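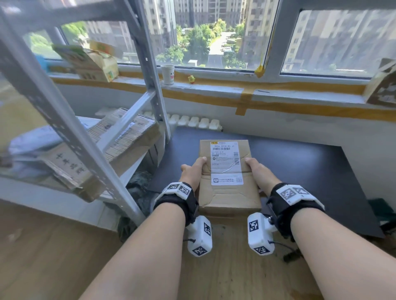

A small cardboard parcel, held at both ends.

The box that fits

Most of the air moved by road in this country travels inside cardboard. A carton is chosen at a packing bench in a few seconds, and the choice fixes how much board is used, how much filler goes round the goods, how many cartons fit on a pallet and, under most carrier tariffs, what the sender pays. Areeba Mughal has spent most of her working life on that choice. She is a packaging engineer at Thaler, a contract packer that handles small household goods for online shops, and her current project is a reduction in the number of carton sizes the firm keeps in stock.

When the project began in May the figure stood at 60. Many of the sizes had been added for a single customer and never withdrawn. Some differed from their neighbours by a few millimetres in one direction, too little for a packer to see at a glance. The target is 33.

Removing sizes sounds as though it should make the fit worse. In practice the result depends on which sizes go. Mughal's method starts with the order records. Each order is converted into a volume and a longest side, and the orders are then plotted against the cartons that were used for them. The plot for Thaler showed dense clusters at the small end, a thin spread in the middle and a handful of awkward long items. The old range had been spaced evenly across the whole of it. The new one has more sizes where the clusters are and very few elsewhere.

"An even range looks tidy on a shelf," she says. "The goods don't come in an even range."

Board and flute

Corrugated board is a sandwich. Two flat sheets, called liners, are glued to a wavy sheet between them, called the fluting. The height of the wave gives the board its grade letter. B flute is close to three millimetres thick, and is common in small mail-order cartons. E flute is thinner, prints well and folds crisply. C flute is thicker than B and is used where cartons must be stacked. Two layers of fluting may be combined for heavy goods, usually B and C together.

Thickness matters for stacking because a carton under load behaves much like a set of thin columns. Nearly all the strength is in the four upright corners. The middle of each panel bows outwards early and carries little. It follows that a tall carton with wide panels is weaker than its weight of board would suggest, and that a carton which overhangs the edge of its pallet, so that two of its corners stand on nothing, has lost a large part of its strength.

The direction of the fluting matters too. It should run vertically in the finished carton. Wrap-round mailers are sometimes cut with it running the other way to save board, which is acceptable for a book posted singly and poor practice for anything stacked.

Moisture is the other great variable. Paper takes up water from the air, and board that has stood in a damp store may hold half the load it held when dry. Bogdan Zamfir, who runs the test room at the board maker Rellus, conditions every sample at a fixed temperature and humidity before it goes into the press. One batch of plain B flute cartons, conditioned and then crushed, gave a mean of 1130 newtons. Zamfir is wary of the number being quoted alone.

"That is a new carton, in a dry room, squeezed once," he says. "Leave a steady load on it for a month and it will fail well below that."

The effect is known as creep. Designers allow for it, and for damp, handling and poor stacking, by dividing the laboratory figure by a safety factor. Thaler uses 4 for goods that will be stored and a lower value for parcels sent straight out.

Filling what is left

Even a good range leaves gaps. Crumpled paper is the usual filler at Thaler. It is cheap and goes in the household recycling with the carton, but it settles, and a packer in a hurry tends to put it all on top. Mughal's bench instructions now ask for paper under the goods first – a thin pad is enough – and then at the sides.

Machines that cut a carton to suit each order are the obvious alternative. Thaler looked at one, the Trovia, and declined it. The machine needs a steady flow of continuous board and a mix of orders broad enough to justify the floor space. Thaler's orders cluster too tightly. A firm with a wider spread might well reach the opposite answer, as Flarkusar did for its lighting parts.

Closing the carton receives less attention than it deserves. A single strip of tape along the centre seam, carried a hand's width down each end, is adequate for most small cartons. Paper tape with a water-activated glue bonds into the liner and holds better than plastic tape on dusty or recycled board, though it needs a dispenser and a supply of clean water at each bench.

The last of the old sizes are being run down and will not be reordered. Two long cartons, kept for curtain poles, remain under review.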